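Trernitden Help Desk
Ticket 161: Switch in Pillcombe back room keeps dropping everyone
Status: Open
Opened by: Liya Lemma
Assigned to: Igor Trnka
Watching: Mylene Talavera, Anitha Iyengar

Liya Lemma wrote:

Hi Igor! So the network in the back room at Pillcombe is doing its thing again. Everybody on the wired side goes offline, all at the same moment, and then a minute or so later we're back as if nothing happened. Wi-Fi stays up the whole time (it's fed from the front office, I think?). It happened twice before lunch and again while Mylene was on with a supplier, and she was not thrilled.

Things I've tried so far:
Swapped the cable from the wall jack. No change.
Moved my laptop to a different port. No change, dropped with everyone else.
Turned the switch off, counted to thirty, turned it back on. Good for nearly 40 minutes, and then down again.
Checked that nobody had plugged a cable back into itself like in October. They hadn't, I looked at every single one.

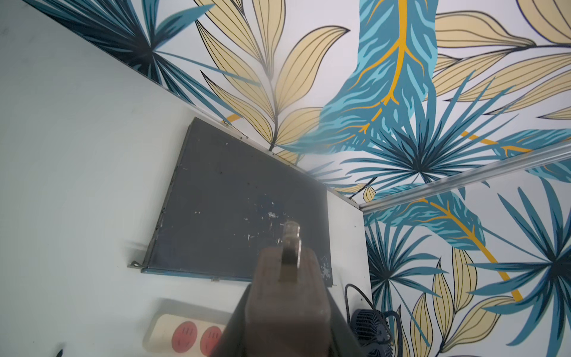

My best guess right now is heat. It gets stuffy in that room by mid-morning and the switch has never had much air around it. I also don't trust old gear in general, and half the metal in there looks like it's been dragged down a driveway. You know the dark panel with the paint flaked off in little white specks, up against all those palm leaves on the wallpaper? I wiped it down hoping some of the specks were dust, and nope, chips. It doesn't seem to care how it looks, so I'm leaving it alone, but if you want everything scruffy replaced while you're at it I won't argue! Anyway, I'm putting a fan on the switch and will report back.

Liya Lemma wrote:

OK, fan report. It got worse?? With the fan running we dropped three times before I'd finished my coffee. I turned the fan off and we were fine for a good long stretch. Turned it on again, gone within seconds. I did this enough times that Anitha came in and asked me to please stop.

The switch isn't even hot. I put my hand flat on top and it's barely warm.

Anitha Iyengar wrote:

Confirming I did ask her to stop. Also, the time on my last drop matches when she says she turned the fan on. Is the fan plugged into the same strip as the switch?

Liya Lemma wrote:

Yes. Yes it is. Pulling everything out onto the white table so I can see what goes where.
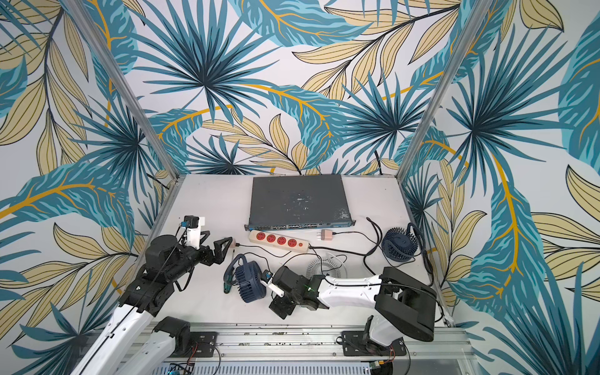

Posted by Igor Trnka | 2023-02-23 | Trernitden Support, second line

Hi Liya, Anitha's question was the right one, and I'm a little embarrassed I didn't ask it first. My money is on the beige power strip. If a fan starting up makes the switch blink off, the strip has a loose contact or the little red switch on the end is worn. I've had that exact thing at another site and it drove me up the wall for a week before I swapped the strip. A switch that restarts takes about a minute to come back, too, and that matches what you're all seeing.

Could you do these in order and write down what happens after each one?

1. Don't plug anything back into that strip yet. Put the network switch on a wall outlet by itself and leave it for 39 minutes (or a bit over, I'm only picking that because your best run was 40).
2. If it holds, run one of the navy fans from a different wall outlet and see if the network even notices.
3. Leave the small plug charger out until we're done. It's probably innocent, but I'd like fewer things in the mix.
4. Stand the fan that's on its side back up before you switch it on, and please don't run anything with its grille off. If the round white grille came off something in that room, whatever it came off stays unplugged until it's back on.

If the switch drops while it's alone on the wall, I'll bring a spare and we'll start over from there.

Liya Lemma wrote:

Step 1: held the whole time. Not one drop!
Step 2: fan on from the other wall, network didn't flinch. I turned it off and on a bunch (sorry, Anitha). Nothing.
Charger is in my drawer. Fan is upright. Still hunting for where the white grille goes, I'll ask Gyula when he's in.

Can we order a new strip? Four outlets is plenty, but I'd take more.

Igor Trnka wrote:

Ordered 2, so you'll have a spare. Please cut the plug off the old one before it goes in the bin, or somebody will rescue it. Leaving the ticket open until Mylene has had a full day of calls.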